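Robot Club Module, Week Six: Getting the Simulated Arm to Pick Things Up

Handout by Chepkoech Mutiso
Tuesday, June 11, 2024

Hello again everyone! Before we start, a quick bit of admin. The lab booking has moved to the upstairs room for the rest of term, and Jaime Cunha has the key card list, so if your card doesn't work please tell him and not me (I can't fix it, I've tried). Anyone who missed last week should borrow notes from Mayuree, who writes down everything, including my bad jokes.

Where we've got to

Last week we all got Sarmiento running, which is the name we gave the simulator setup that last year's group left behind. By the end of the session every team could load a room, wake the arm up and make the gripper open and close on command. Lovely. This week we want to make it go somewhere useful first and then close, and you'll find that the going is a lot harder than the closing.

I'm going to talk about three frames of reference, because you'll be swapping between them all afternoon and it's very easy to lose track of which one you're in. The world frame belongs to the room and stays put. The base frame belongs to the bottom of the arm. The tool frame belongs to the gripper, and it moves and turns whenever the wrist does. When you type a move in the tool frame and ask for "forward", you get whatever the gripper thinks is forward. If the wrist is pointing at the floor, forward is down! Waraporn's team drove straight into the tiles in March doing exactly this, and she has very kindly said I can go on telling people about it.

The wrist view

Most of today is done through the view from the wrist. You can have the big room view open as well (press Tab to swap), but please do the first two exercises with the wrist view only. I know it feels like parking a car by looking through the letterbox. Stick with it, because the scoring run for the end-of-term challenge uses the wrist view and nothing else, and I'd like you to be bored of it by then.

The main thing to get used to is that the gripper always sits in the same place on your screen and the room swings about behind it. Move the arm left and everything else slides right. Turn the wrist and the whole floor tilts. Kulap Noiphan told me she stopped feeling seasick once she picked one thing to stare at, and the rim of the box is a good one to choose, with its nice thick red edge. The grout lines on the floor are handy too, for judging whether you've turned.

When you load the start position for this week, the fingers are wide apart with floor tiles showing in the gap, and the dark red rim is ahead of you and over to the left, running off at a diagonal. The tip of the left finger looks very close to it. How close it really is, you can't tell from a flat picture, so read the distance off the panel before you move anything. I mean it, read the number.

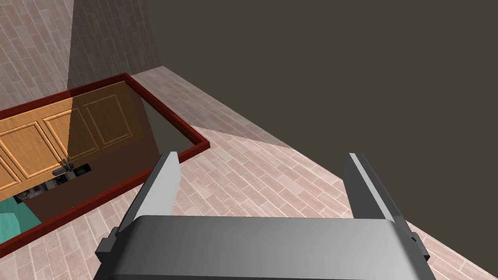
Exercise 1: line up with the rim

Load the start position. Using wrist turns only, get the long side of the rim running straight up your screen, so that it's parallel with the fingers. Don't move the arm towards anything yet.

Small turns are your friend. The keyboard steps are set to one degree, and holding Shift gives you ten, which is nearly always too much. If you overshoot, come back the way you came. Please don't carry on all the way round to get there from the other side, or you'll hit the joint limit at 175 degrees and the arm will stop dead with a red warning. It's harmless, but you do have to reload.

Write down your final wrist angle. We'll compare between teams, and I'm curious whether we all agree on what "parallel" looks like by eye.

Exercise 2: approach and stop

Now switch to the tool frame and go forward in short moves until the distance panel reads 22 millimetres from the rim. Stop there. No touching!

You'll want to do this slowly. If the distance goes up when you expected it to go down, you're probably still in the base frame (look at the little letter in the corner: T for tool, B for base, W for world). I do this about once a session and I wrote the thing.

A word on the brown see-through panel, as I was asked about it twice last week. You can see shapes through it, like the wooden door, and it's tempting to use them as a guide. Be careful. Something you can see past the rim might be a long way behind it or just under it, and from one still view the two can look the same. Move the arm sideways a little and watch: near things slide a lot, far things hardly slide at all. That's parallax, and it's the most useful trick you'll learn today.

Exercise 3: close on the rim

Only once you've had Exercise 2 signed off by me or Jaime. Go round so the rim sits between the two fingers, drop down, and close. You may use the room view for this one (hurray).

The default closing force is far too keen. Set it to the low setting first and creep up. If the gripper stops short of the rim, check that both fingers are clear on the way down, as it's usually one finger sitting on top of the edge.

Saving your work

Each run saves a log into your team folder. The logger stops at 4,000 lines without telling you, so start a fresh one for each exercise. Name it with your team and the exercise number, please, so Tivlow_ex2 or Flallow_ex2, and not "final_final_new". Team Wenilness, you know what you did.

For next time

Read the page on inverse kinematics in the course folder. Skip the long proof if it makes you unhappy, but do look at the drawing of the two-link arm and try the sums underneath it. Bring your Exercise 2 log, even if it's a mess. Especially if it's a mess, since we'll be plotting them all on one chart and the wobbly ones are far more fun to talk about.

Questions to me by email, or catch me at the vending machine before class.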